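Care of Shared Tables and Desk Plants
Workplace Housekeeping Tips, Sheet 2

Shared tables receive more wear than any other furniture in an office. The guidance in this sheet applies to white and light-colored tops, where rings, ink and dust show first. It was prepared by Noemí Zepeda for the Pavlović building and is reviewed each September.

Daily wiping

Clear the table before cleaning. Use a soft cloth dampened with warm water and a small amount of dish soap, and work from the center toward the edge. Follow with a second cloth and plain water. Scouring powders and abrasive pads should not be used on any white top – the fine scratches they leave will hold dirt permanently.

Food may be kept on a shared table during the day if it is wrapped. Unwrapped fruit should be placed in a bowl or on a plate. All food is to be removed by 6 p.m.

Plants on tables

One plant per table is sufficient. Choose a pot with a flat base and place felt pads under the corners. Pots without an inner liner must stand on a saucer.

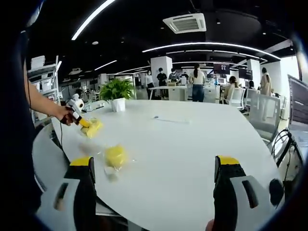
A potted plant in a white square pot on a shared table.

Water sparingly. Most broad-leaved plants need water only when the top inch of soil is dry, and more are lost to overwatering than to neglect. Carry the plant to a sink, allow it to drain fully, and return it to the table afterward. Leaves may be dusted with a damp cloth once a month. Leaf-shine products should be avoided, as the overspray leaves a film on the tabletop.

Stains

Coffee and tea marks usually respond to a paste of baking soda and water, left in place for ten minutes and lifted with a damp cloth. Ballpoint ink may be treated with rubbing alcohol on a cotton swab. Test both methods on the underside of the table first. 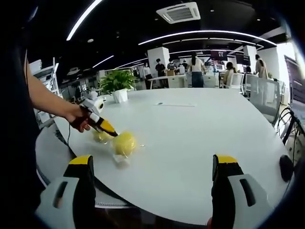 Marks that remain after two attempts should be reported to Mercy Kashindye at extension 562. Please do not try stronger products. Refinishing a damaged top costs some $1,000, and the table is out of use while the work is done.

Supplies

Cloths, soap and felt pads are kept in cabinet 61. Used cloths go in the bin beside it and are laundered weekly. Fabric softener must not be added to the wash – it reduces absorbency and causes streaking.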